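Hirnix Counter Riser, three steps, clear acrylic
Set-up and care guide, part 4: Placing the riser and filling the shelves

This part begins when the riser is already out of its box and the protective film is removed from both sides of all panels. If you still see a milky or bluish layer on a shelf, the film is not fully off. Please go back to part 3, because the film becomes difficult to peel after goods have been standing on it.

4.1 Choosing the place

1. Choose a flat and stable counter or table. The riser has no adjustable feet, so it will follow every slope of the surface under it.

2. Wipe the surface with a damp cloth and let it dry. Small grains of sand or sugar under the riser will scratch the acrylic and also the table.

3. Put the riser down with the lowest shelf towards the customer. Do not push it across the table. Lift it with two hands, holding the side panels near the bottom.

4. Keep a distance of at least 20 cm from lamps which become warm, from coffee machines and from the outlet of a heater.

5. Press lightly with a flat hand on each shelf, one after the other. The riser must not rock. If it rocks, turn it a little or move it to another part of the table. Do not put folded paper under one corner, as the load will then rest on the glued joints only.

Note: Clear acrylic takes the colour of what is under it. On a dark or brown table the steps are less easy to see from above, but the goods stand out well. On a white table the edges shine more. Both are normal and neither is a fault of the material.

Note: Reflections along the edges and folds depend on the position of your lights. If they disturb you, turn the riser a few degrees before you fill it. A small turn is often enough. The riser may also stand diagonally on the counter, provided that every corner is supported.

Caution: Never place the riser so that a side panel hangs over the edge of the counter.

4.2 Filling the shelves

6. Begin with the lowest shelf and work upwards. When you empty the riser, work in the other direction, from the top down.

7. Put the heavier goods low. Chocolate bars and other light wrapped sweets may go on the highest shelf without any problem.

8. Lay bars flat, with the printed name facing up. Check that the name can be read from the side where your customer stands. A bar which was taken up and put back is quickly upside down, so please look over the shelves again during the day.

9. Small boxes may stand upright or lie flat. Upright they take less place, but they lean easily when they are not supported by a neighbour. If your boxes lean, push them together or lay them down.

10. Turn barcodes and ingredient labels to the back, except where your local rules ask that the customer can read them without touching the goods.

11. Long boxes, for example biscuits or shortbread, are best placed with the long side parallel to the shelf. If the box is longer than the free part of the shelf, place it on the table beside the riser. A box that sticks out is caught by sleeves and bags, and it pulls the smaller goods with it.

12. Leave a finger's width between different kinds of goods. Customers take one item more easily, and the row behind stays in order.

Caution: The maximum load is 2 kg for each shelf. Do not add the loads together and put everything on one step.

Caution: Do not stack goods higher than the front edge of the next shelf. The items behind will be hidden, and a high pile slides on smooth acrylic.

4.3 Price labels

The riser is delivered with 16 label holders of the type Wollik. They clip on the front edge of a shelf and need no glue.

13. Slide the paper label into the holder before you clip the holder on the shelf.

14. Hold the shelf from below with one hand and press the holder on with the other hand. You should feel it catch.

15. To remove it, pull the lower lip forward and lift. Do not use a knife or a screwdriver.

If you prefer adhesive labels, use only the removable kind and take them off within a few weeks. Old glue can be softened with lukewarm soapy water -- never with nail varnish remover, petrol or alcohol, which make fine cracks in the acrylic.

4.4 Daily care

16. Remove dust with a soft, slightly damp cloth. A dry cloth rubs the dust into the surface and also charges it, so that new dust comes faster.

17. Crumbs collect in the inner corner of each step. Take them out with a soft brush, for example a clean pastry brush.

18. Once a week, take off all goods and wash the riser with lukewarm water and a drop of washing-up liquid. Dry it at once to avoid water spots.

Caution: The riser is not suitable for the dishwasher. Water above hand temperature may bend the shelves.

Caution: Food without wrapping must not lie directly on the shelves. Use the paper inserts from Reinholz or a small plate.

4.5 Spare parts

Label holders and paper inserts can be ordered separately. Please give the article number 1364 and say if your riser was bought before June, as the older holders have a narrower clip. Orders go to the Hirnix parts desk in Lostmont. Broken side panels are not repaired and not sold separately -- in this case the complete riser is replaced.

Text of part 4 last revised 30/07/2025. Part 5 explains how to join two risers side by side.

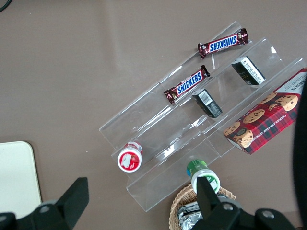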